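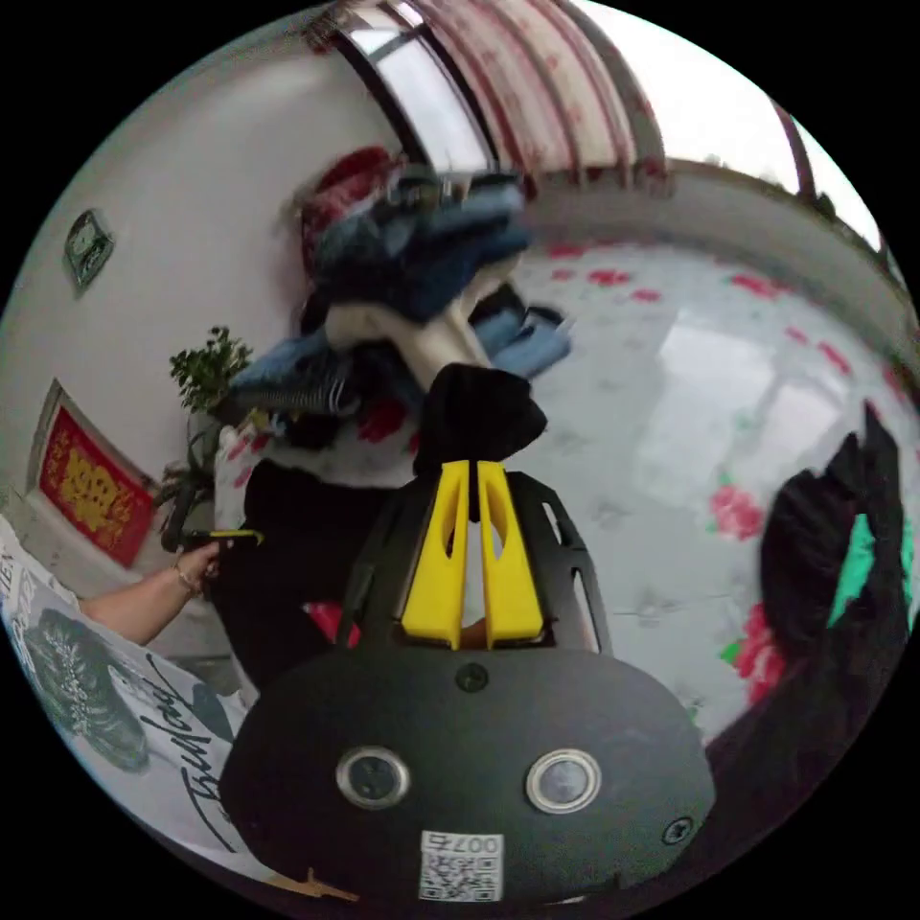 Clillerden Residents Asked to Sort Clothing Before Fall Collection

COMMUNITY NEWS | June 27, 2018

The Clillerden Housing Association will hold its next clothing collection in September at the Temden building. Residents are asked to start sorting garments at home. The spring collection received 302 items. 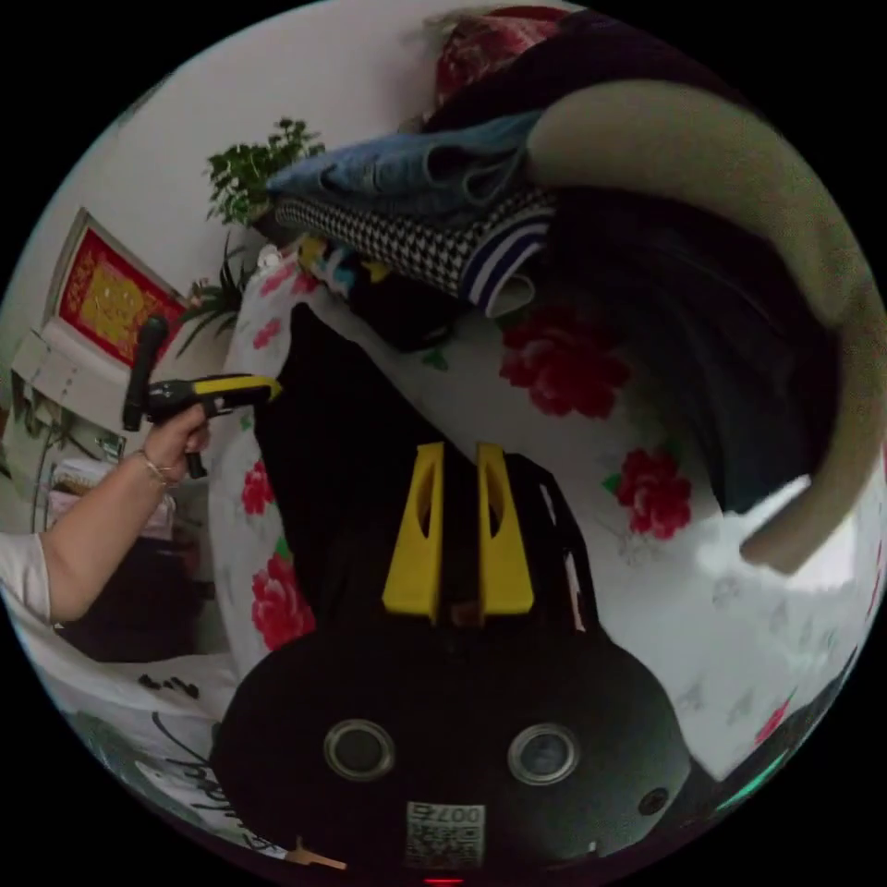 Filed under: Home & Reuse

The bed is a suitable place for sorting, as folded pieces can be stacked along one side and the rest of the cover kept free for folding. Denim, stripes and houndstooth may go in the same stack. Dark garments should be laid out flat and checked for lint before they are folded.
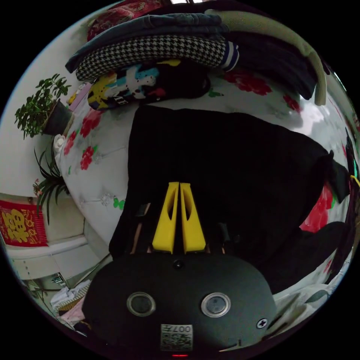 Limits and Drop-Off

Each household may bring up to 20 items. Bags will be accepted at the Bidberg Street entrance for 4 days, and space is available for around 100 households. Bedspreads and pillows cannot be accepted. Dates will be posted in the Temden lobby and at the Leclerc office.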